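Bench arm update: the wrist finally stopped wobbling

I have been promising an arm update since April, and I finally have one worth writing! The short version is that the wrist is fixed, the controller no longer resets itself, and I have a simulation running that is so much fun I stayed in the shop until 2 in the morning playing with it. The long version is below, with more about set screws than most people want.

For those who are new, I rent a corner at Lightfoot, the shared workshop behind the old bakery. I get one bench, a locking cabinet and use of the big drill press, and for the past year that corner has been turning into a home for a small tabletop arm I'm building from printed parts, secondhand servos and a lot of stubbornness. I call the whole project Kovum. The name came from a misspelled label on a parts bin and I liked it too much to change.

The wobble

Last time I wrote, the wrist had a wobble I couldn't get rid of. With the arm stretched out, the gripper would settle, twitch, settle again, and then droop a little to the left. I blamed the servo. I swapped the servo. I blamed the new servo too, which was unfair of me.

The real trouble was the coupler between the forearm and the wrist. I had printed it with the layers running the wrong way, so every time the joint took a load the part twisted by a hair. You couldn't see it by eye, but if you held the forearm and turned the gripper by hand you could feel it, a sort of soft give before the joint bit. I reprinted it lying on its side with thicker walls, put two set screws in where there had been one, and added a dab of thread locker. Gone! I ran it through the same reach-and-return move all through dinner and it came back to my pencil mark every time.

If you're building one of these, please print the coupler on its side. I lost most of a month to that part.

Power

The other headache was the controller, a Bridex board I bought used. It would reset whenever the shoulder and elbow moved together – the lights would blink, the arm would sag, and I would lunge across the bench to catch it. I had been running everything off one supply, servos and board together, and the board didn't care for that at all. Now it has its own little supply, with the grounds tied together, and it hasn't reset since.

While I was in there I redid the wiring along the forearm. It used to be held on with tape (green tape, then blue tape over the green tape). Now it runs through a braided sleeve with a loop of slack at the elbow. I also put a proper connector at the wrist so I can take the gripper off without cutting anything, and I am sillier about that connector than anything else in the build. Click, off. Click, on. I did it a bunch of times just to hear it.

Parts so far come to 484 dollars, counting the servo I didn't need to replace. I keep the total on a card taped inside the cabinet door, and I wince a little each time I cross out the old number.

On to the simulator

Now the part I've been itching to talk about. My own arm is slow, and a bad move on the bench can strip a gear, so I wanted somewhere to try out motions before they touch hardware. A couple of people at Lightfoot use a free package called Gesenance, and one evening I sat down with it and a big mug of coffee and didn't get up for a long time.

I haven't modeled my own arm in it yet. Measuring every link is a job for a rainy week. For now I'm practicing with a ready-made arm, a big glossy one that makes mine look like a desk lamp, over a table covered with odds and ends. I like a cluttered table for this. With a single block in the middle, any old path will do, and you learn nothing about getting the elbow around things.
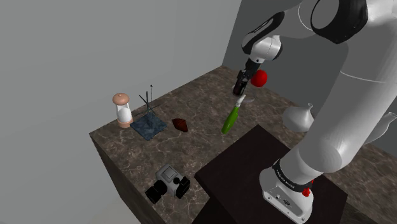

Gripper down over the marble table, with the red ball right beside its fingers.

The clear glass under the gripper is my favorite thing to aim at and also the thing I lose track of most. It barely shows up against the tabletop, so I've started turning the view before each run to check where the rim is. The green bottle is good practice too, with that nozzle reaching up toward the gripper. I plan a path straight across, look at the bottle, and plan it again higher.

What has surprised me most is how much of this carries over to the bench. My old habit was to swing the arm straight from one spot to the next. After a few evenings in the simulator I started adding a lift at the beginning and a slow approach at the end, and when I wrote the same moves for my own arm it looked like a different machine. Much calmer. The servos even sound happier, though that could be the new power supply.

I did let a batch of 3000 random starting poses run while I was sanding the new base plate, mostly to see if my laptop could take it. It could, with the fan howling. I haven't worked out what to do with the results, so they're sitting in a folder called "later" with everything else I've saved for later.

Still on the list

The gripper pads need replacing. I've been using slices of bike tube, and they leave black marks on anything light. I have a sheet of silicone to try next.

The base plate gets a second coat of paint, and then it's getting bolted down properly. The clamps have been in my way for months.

And then the measuring, so I can get my own arm into the simulator with the right lengths and the right limits. I've borrowed good calipers for it. If anyone has done this with a printed arm, I'd love to know how you handled the slop in the joints. Do you model it, or pretend it isn't there? Leave me a comment, or come by the bench – I'm usually in by 9 on workshop nights, and the coffee is decent.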